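Woduslow cloth handling, set 2: fault notes

This file covers the part of the Woduslow recordings affected by the width sensor fault. Read it before you train on anything from October.

Set 2 holds 2259 episodes of fabric handling on a white tabletop, recorded with hand-held grippers. In 79 of them the logged finger width stops changing partway through — the fingers keep moving in the video, but the number stays at its last value. The logger raised no error, so the episodes passed the usual checks and went out in the first release. 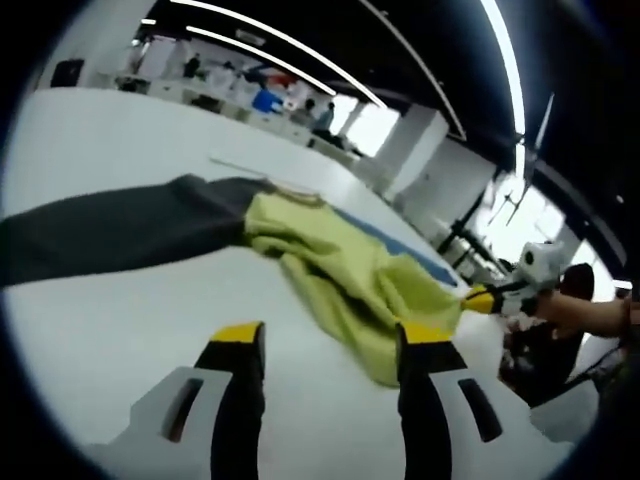 The cause was a connector in the grip that worked itself free when the wrist was turned past 90 degrees. Stotier grips have the same connector and should be checked too. A dab of glue held for a while, then let go. The replacement part has a latch.

Affected episodes are listed in width_fault.txt. The video and pose tracks in them are fine to use. Don't fill in the width by interpolation; we tried it on the Adams split and the closing times came out wrong.

Known gaps: short freezes under 2 seconds are not flagged. The Breltow loader ignores the fault list unless you set skip_faults to true.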